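Home Forum > Home & Household > Laundry, Mending and Clothes Care

Thread: Thick hoodies drying stiff as cardboard, what am I doing wrong?

maplecounty_jo
January 6, 2024
Hi all, long-time reader and a pretty rare poster, so please bear with me while I get the whole story out. We moved into our new place in December and I went from a top loader that I'd had forever to a front loader that came with the house. It's a Velturen, I couldn't tell you the model. The towels have been fine, the sheets have been fine, but everything with a fleece inside is coming out scratchy and flat. My husband has two heavy sweatshirts he basically lives in from the first frost until spring, and he put one on this morning and said it felt like wearing a doormat. He wasn't being mean about it, he just looked so sad!

I'm using the same detergent I always used (Benach, the liquid) and about the same amount. No softener, because my mother never used it and so I never did either. Everything goes on a rack in the spare room, which is cold. Is it the machine, the water, the room, or me?

oldpeg_and_line
Oh, I know this one, welcome to front loaders. You're almost certainly using too much soap. A top loader fills right up and a front loader uses hardly any water by comparison, so what used to rinse away is now sitting in your fleece and drying there. Cut your detergent by half, and when the load is done run it again with nothing in at all, just water. You may see suds in the window the first time. I did, and I was horrified, because I'd thought of myself as a very clean person up to then.

TeddyB_651
Going to disagree with Peg a little, with love. I've had a front loader for years and soap was part of my trouble, but the bigger part was drying. If you hang heavy fleece in a cold room it takes so long that the fibers all set flat where they lie. Ten minutes in the dryer on low first, then the rack. Or ten minutes at the end. Some people swear by one, some by the other, and I've switched sides more often than I'd like to admit.

Also, turn them inside out.

oldpeg_and_line
I don't own a dryer, Teddy, and my sweatshirts are soft as anything! But I do shake them like I'm mad at them.

TeddyB_651
You shake everything like you're mad at it, we've all read the rug thread.

Birsen Demirtaş
Hello Jo. I did alterations and mending for many years and I also took in washing for part of that time, so I've had a lot of other people's sweatshirts through my hands. I think you should find out about your water before you change anything else. A new house can mean new water, even a few miles down the road. If it's hard, the minerals stay in the cotton and no amount of shaking will get them out. Ask a neighbor, or look inside the kettle after a couple of weeks.

If it is hard, half a cup of plain white vinegar in the softener drawer does a nice job on fleece and the smell goes away as it dries. I know there are people on this board who don't like vinegar in a machine. I'm telling you what I did, and you can decide for yourself.

Then there's the matter of hoods. A hood is double cloth and it's always the last part to dry, and when it dries folded over on itself it comes out harder than all the rest. I hang hooded things upside down from the hem so the hood falls open. It looks silly and it works very well.

grommet_lane
I'm one of the people who don't like vinegar in a machine, hello! My repair guy told me to stop because of the rubber seal on the door. That was on my old Jondmont and I've been scared off ever since. Citric acid is what I use now, a spoonful dissolved in warm water. But I'm with Birsen on the upside-down thing, I started doing it last winter and I won't go back.

Jo, one more question for you. How long do they sit after the wash? I used to let mine wait in the basket until after supper and they'd be all creased and sour by the time I got to them.

maplecounty_jo
You are all so kind, thank you. I looked in the kettle and there's a white crust in there already, so that's one mystery solved. As for sitting around, well, yes. I'm guilty. Things get left in a heap on the big table and I get to them when I get to them.

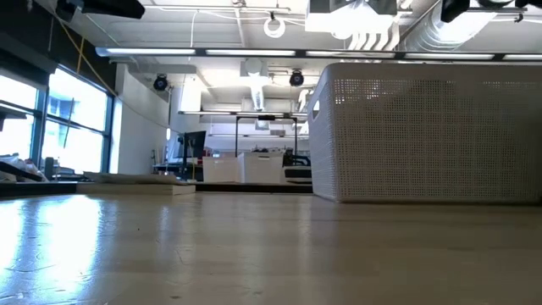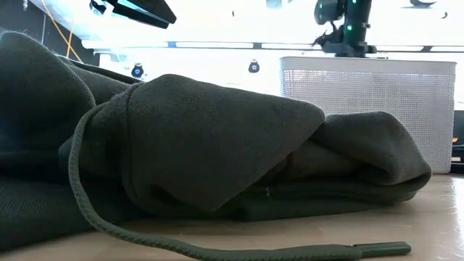 The white basket first, then one of the hoodies, the dark green one.

oldpeg_and_line
That's a good thick one! I can see why he's attached to it. I'd go for the extra rinse before you buy a single thing. And I like a basket with holes, things don't go musty in there nearly as fast as they do in the solid kind.

TeddyB_651
Nice heavy fleece, and look at the way that hood stands up. That's just the kind that needs air moving through it. If you don't want to use the dryer then put a fan in the spare room. Mine is a cheap little Retamal from the hardware store and I leave it on low overnight pointing at the rack. It took my heavy stuff from two days down to one.

Don't put more than 6 heavy pieces on one rack, either. I used to cram 8 on there and wonder why the middle ones smelled like a pond.

grommet_lane
Who has 8 heavy sweatshirts?

TeddyB_651
I have sons.

Birsen Demirtaş
Jo, I would keep that green one away from towels. Dark fleece picks up every bit of white lint in the load, and once it's worked into the cuffs you'll be there all evening with the tape. Wash it with jeans if you have to wash it with something, and do up any zippers on the other clothes first so they don't catch.

And please, a cool wash. People put sweatshirts in hot because they feel sturdy, and then they're surprised when the sleeves end up short. Sleeves I can lengthen with a new cuff, but it's fiddly work and the ribbing never quite matches.

hensforth
Jumping in as someone who uses fabric softener and isn't ashamed of it. A tiny bit, every third or fourth wash, and my fleece is lovely. I feel like softener gets treated as a crime on this board. My grandmother used it on everything and her blankets were the nicest things you ever slept under.

oldpeg_and_line
It isn't a crime, dear, but it does coat the fibers and then you need more of it the next time. I'd only say don't use it on towels.

hensforth
I use it on towels.

oldpeg_and_line
Well, I'm still fond of you.

maplecounty_jo
Reporting back! I did the green one by itself with no soap at all, cool, and Peg, there were suds. So many suds. I ran it a second time with grommet's citric acid (we had some in the pantry from a cheese-making kick that didn't last) and hung it upside down by the hem like Birsen said, with the desk fan on it. He's wearing it now and says it's "pretty close," and from him that's a rave. The pocket is still a bit crunchy along the seam. Would another rinse help with that, or is it just the thread?

Birsen Demirtaş
The seam is several layers, so it holds on to more. Rub it between your hands while it's damp next time, and give it two or three more washes with the smaller amount of soap. It took a while to build up and it will take a while to come out.

grommet_lane
So glad! Now do the kettle, the same citric acid will clear that crust. Fill it, one spoonful, boil, let it sit, and rinse it really well before anybody makes tea.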